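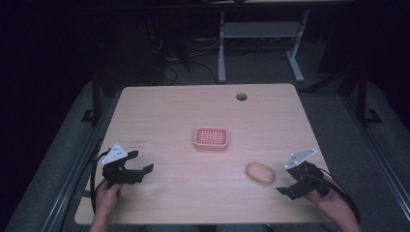
Rosa Seifenschale, daneben das ovale Stück Seife.

5. September 2024

Tag 15 der Reifung. Charge 9, Rezept Grulora, Überfettung unverändert. Masse des Referenzstücks heute früh: 90 g. Die Abnahme flacht ab, der Wasserverlust der ersten Woche war deutlich höher. Raumfeuchte wieder gestiegen, Fenster über Nacht geschlossen gelassen. Protokoll ergänzt, Waage vorher mit dem Prüfgewicht kontrolliert. 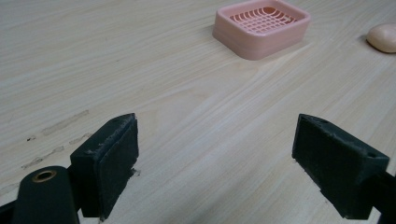
Helle Tischplatte, Maserung schräg verlaufend.

Vormittags die Verseifungszahlen für das neue Olivenöl von Christodoulou nachgerechnet. Der bisher verwendete Tabellenwert liegt zu hoch, die Laugenmenge wird nach unten korrigiert. Restliches Natriumhydroxid umgefüllt und beschriftet. Das alte Gebinde schloss nicht mehr dicht, am Gewinde saß eine Kruste.

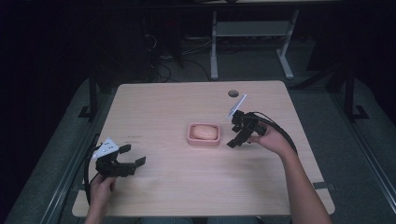

Danach Ansatz in der großen Form, fast 839 g Fettphase. Kokosanteil gesenkt, Rizinusöl beibehalten. Emulsion später als erwartet angedickt, vermutlich Lauge zu kalt. Keine Trennung erkennbar. Form abgedeckt, keine Isolierung, Gelphase unerwünscht.

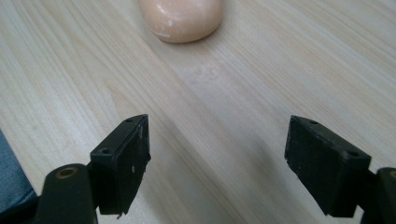
Duftöl von Zolturetti nicht eingesetzt. Im letzten Versuch zog die Masse damit innerhalb kurzer Zeit an und ließ sich kaum noch glattstreichen. Anfrage an Nollano wegen eines Ersatzes geschrieben, Antwort offen. pH-Streifen nachbestellen. Ausformen morgen Abend, Schnittmaß wie bei Charge 9.

Zuletzt aktualisiert: September 2024

Kontakt | © Seifentagebuch | Nach oben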